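The Level at Fletbridge

The reference bottle was numbered 1253, and for the first 6 hours of the audit it was the only thing on the sheet that agreed with itself.

Roya Zarei had been sent to Fletbridge in September to find a loss. The plant filled spring water for three labels, of which Rirnico was the largest, and its yearly balance did not close. Water went in through a flow meter at the wellhead. Water came out in bottles, each declared at 500 milliliters, plus rinse water, plus samples, plus spillage estimated by a formula on the wall of the control room. The difference between in and out had been stable for years. In the spring it had begun to grow.

She started with the meter. It had been calibrated in June and the certificate was in order. She checked the seal number against the certificate, then checked the serial number of the instrument used for the calibration, then asked for that instrument's own certificate. It took the office until noon to find. It was also in order.

"You could have started with the filler," said Imen, who ran the line on the day shift.

"I start where the water starts," Zarei said.

The filler had forty heads. Each head lowered a tube, opened a valve, and closed it when the liquid reached a set height in the neck. Filling to a height was not the same as filling to a volume. If the bottle wall was thinner, the bottle held more at the same height, and if the bottle was warm when it was filled it held more again. The customer saw a row of bottles with matching levels and was satisfied. The scale told a different story, and for that reason the scale was in another room.

Zarei pulled one bottle per head, dried each one, and weighed it full. Then she emptied it, dried it again, and weighed it with its cap and label.

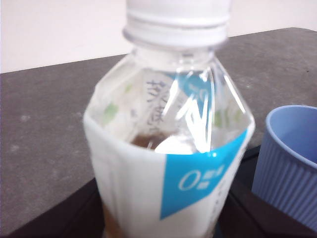

The mean came out 6 grams over. Six grams a bottle was a real quantity of water across a year, and it explained a little less than half of the growth. She wrote it down as a finding and underlined nothing. Imen read it over her shoulder and said that the blow molder had been given a new preform in April, a lighter one, and that the level had never been reset to suit.

"Who approved the preform?"

"Ebrahimi."

"Is he here?"

"He retired in May."

She asked for his logbook. The plant had moved to electronic records long before, but Ebrahimi had kept a paper book in parallel and had left it in the drawer of the sample bench. The entries were short. Date, shift, line speed, level, initials. On the last page he had written the weight of the old preform and the weight of the new one, and under these the correction to the fill height, in millimeters, to one decimal place. The sum was right. Next to it he had written: told the office.

The office had no record of being told.

She turned back through the book. From page 199 on, there was an extra column with no heading. It held one figure per night shift, never per day shift, always a volume. She copied the column into her sheet and plotted it against the unexplained remainder. The two lines lay on top of each other to within the width of the pen.

It was 4 p.m. The day shift was washing down. Zarei took the book and walked the supply pipe back from the filler, through the filter room, out under the loading dock and along the fence toward the wellhead. Forty yards short of it there was a tee that was not on the drawing. It had a brass valve, a small meter of a domestic pattern, and a length of blue pipe that went through the fence and down the bank.

She read the meter. Then she followed the pipe from the public side, which meant going back to the gate and around by the road.

At the foot of the bank was the old village trough. The spring that fed it had failed when the second well was drilled; she had seen this in the permit file and had read past it. The trough was full. Water ran over the lip at the low end and into a ditch planted with cress. There was a bucket on a hook. The valve at the tee had been set so that the flow could be carried by the night pressure only, when the filler was idle and would not notice.

She stood there until the light began to go. Then she measured the overflow with the bucket and her watch, three times, and took the mean.

The report was due by morning. Under Finding 1 she put the preform, the fill height and the correction, with credit to the logbook. Under Finding 2 she wrote that a metered branch existed upstream of the filter room, that it was absent from the drawing, and that its readings closed the balance. She recommended that the drawing be amended to show it.

The form had a box for the purpose of the branch. She considered several words, and entered: supply.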